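Adopting a Grave at Warness Cemetery: Frequently Asked Questions

Last updated Oct 8, 2023 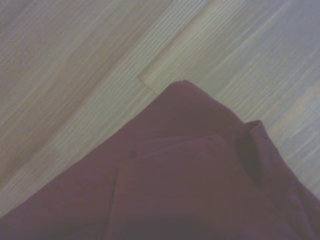 Who can adopt a grave?
Anyone over 18, as well as schools and clubs. You do not have to live in the area or be related to the person buried there. Adopters from abroad are welcome if they can name someone local who will visit for them.

How many graves are there?
The war section at Warness holds 520 graves. A little more than 200 of them still have no adopter. Aircrew graves are in rows 1 to 4, near the side gate. Infantry and engineers are in the remaining rows.

Can I choose the grave?
Yes, if it is free. Put the row and grave number on the form. If you have no preference, Antonina Kovalchuk will assign one. Two people can share a grave only if both agree.

What am I expected to do?
Visit at least twice a year and leave flowers if you wish. Cut flowers or a small pot are fine. Do not plant anything in the border, and do not clean the headstone. Cleaning products damage the stone, and the gardeners look after it.

Does it cost anything?
No. Registration is free and so is the certificate. You pay for your own flowers.

Will I be told about the soldier?
You will get whatever we have on file: name, rank, service number, unit, date of death and age. For some men there is also a newspaper notice or a letter. For others we have only what is carved on the stone. Around 21 graves are unidentified, and these can be adopted too.

Can you put me in touch with the family?
We do not give out addresses. Write a letter and send it to us, and we will forward it if we have a contact. Many families have moved since they last wrote, so there may be no reply.

I am a relative. Is my uncle's grave adopted?
Send his full name and, if you know it, his service number. Hendrik Claeys answers these requests, usually within 4 weeks. He can also send a photo of the headstone. Please check the spelling of the surname first, as it may differ between the burial register and the enlistment papers.

I found a mistake in a record. What should I do?
Send us the correction with a copy of your source, such as a birth record, census page or telegram. We can change our own files. We cannot change the inscription on a headstone.

When is the yearly service?
In June, at the main gate. Adopters get a letter with the time. Parking is on the Dokine road.

How do I stop?
Let us know in writing and return the certificate if you still have it. The grave then goes back on the open list.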